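Drillar revises toy storage basket after lid complaints

Drillar has changed the design of its open storage basket for soft toys and will sell it without a lid from March. The firm confirmed the change in a notice to stockists, along with new packing advice for playrooms and nurseries. The lid had been the most common cause of returns. Of 3,626 baskets sent out under the old design, 1,979 came back with a request for a lidless version or a refund on the lid alone.

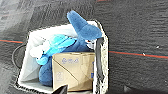
The packing advice deals mainly with mixed loads, meaning soft toys stored together with boxed items. Soft toys compress and boxes do not, so a basket filled in no particular order tends to end up with the box on top and the toys crushed flat beneath it. Drillar recommends that the box is stood upright and the plush is fed in around it. Long or pointed parts can be left above the rim, as with the blue fin standing clear of the bin behind the cardboard box, and need not be forced down. The notice sets no upper limit on height, but asks that nothing hard should project.

The lidless basket is supplied in one size. Higuchi, which supplies the inner fabric, has moved to a heavier cloth that can be taken out and washed at 30 degrees. Stockists were told to allow about 6 weeks for the first orders. Baskets already in shops will be sold as they are, with the lid packed separately.
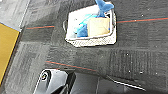
Ulik, which stocks the basket in its own shops, takes a different view of the lid and would have kept it as a paid extra. Its buyers argue that many customers stack baskets in a cupboard overnight, and that an open top rules this out as soon as a large toy is stored. They have asked for a flat cover to be offered by the summer. Drillar has replied that a cover is being looked at – no date has been given.

Placement is covered in a shorter section. On carpet the basket should be lifted and set down, as dragging a full load pulls at the base seam. Any handle is to be checked before the basket is carried, and a child should not be asked to move one that has been filled.
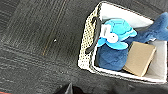 For nurseries, the notice adds that the contents should be emptied out fully at least once a month and the base wiped before refilling. Boxes with split corners should be replaced or taken out of use. Replacement liners will be sold through Lustum in packs of 3, and orders for these are already open. Liners made for the old design will fit the new one.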